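Nulteck Set-up Guide
Section 6: Recording examples in the simulated room

Before you begin, finish the account and controller set-up in Section 5. Both hand controllers must be paired and charged. Recording works with one operator at a time.

6.1 Opening a session

1. Start the Rurnik viewer and sign in with your operator name.
2. Choose Rooms, then Hisis, then the task you have been given.
3. Wait until the status bar shows Ready. The first load of a room can take up to 62 seconds.
4. Hold both controllers at chest height and press the two side buttons together. The arms will move to match your hands.

Note: The view follows the simulated head. If the room looks tilted, you can still record. Press Level only if the tilt makes the task hard to do.

6.2 Checking the room

1. Look for both arms before you start. Move each controller a little and check that the correct arm follows.
2. Check that the grippers are empty.
3. Read the task line at the top of the control panel. Objects that the task line does not name should be left where they are.
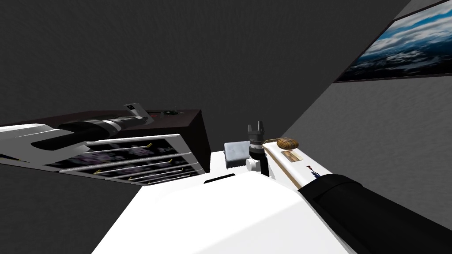

Figure 6-2. Simulated room with the drawer cabinet on the left and the tabletop objects beyond the robot's white shell.

The drawers open by their yellow handles. Bring the gripper to the handle slowly and close it before you pull. Pulling on the rim of a drawer will not be accepted as a valid example.

6.3 Recording an example

1. Press Record and wait for the tone.
2. Carry out the task at a steady pace. Short pauses are fine.
3. Return both arms to a clear position above the table.
4. Press Stop, then mark the example Good, Failed or Discard.
5. Press Reset. The objects are placed again with small changes in position.

Caution: Do not press Reset while recording. The file will be closed early and cannot be repaired.

Keep examples marked Failed. The training tool uses them separately. Use Discard only for a dropped connection or a controller fault.

6.4 Saving and sending

Each task needs 106 good examples before it can be sent. The local store holds 1000 files of any kind, after which Record is greyed out. To send a set, choose Export, select the Baláž format and enter your operator name again.

If an export stops with error 2, leave the files in place and contact Tayla Nepia at the support desk.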